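About Gostier

Gostier makes and sells small wooden cabinets for tabletops, counters and the tops of dressers. We started in February 2015 in a rented unit in Drillport and moved to our present workshop four years later. Usa Pongsiri founded the company and still approves every new design before it goes into the catalog.

Our first product was a plain spice box with a lift-up lid. Customers kept asking for something they could open from the front, so we drew up a low cabinet with one sliding door. That became the Magyar, and it is still the piece most people know us for. We have kept the shape simple: a wide box, one door, and a shelf for cups, jars, or whatever else ends up there. 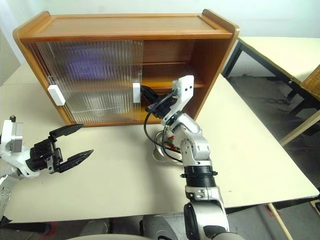
We use ribbed glass in a lot of our doors. It lets light and color through but blurs what is behind it, so a cabinet doesn't have to be tidy to look all right in a room. Clear flat glass is available on request and adds 20 days to an order.

The Zosier range came later. These are taller cabinets with hinged doors, meant for bathrooms and hallways. They use the same finishes as the Magyar, and the two can be ordered to match.

The workshop has a team of four, plus Usa. Sanding and varnishing are done in the back room, glass is cut and fitted at the front, and packing happens wherever there is space. Last year we shipped 335 cabinets. Most went to homes, with a few to cafes and small hotels.

Care is simple. Dust the wood with a dry cloth and wipe the glass with a damp one. If a door starts to drag, brush out the track before trying anything else - it is usually crumbs. Replacement handles and shelves can be ordered by email for any cabinet we have made, including the early ones.

Visitors are welcome at the workshop by appointment. Please write first, as the showroom is small and we may be out on deliveries.

Page last updated 7 May 2022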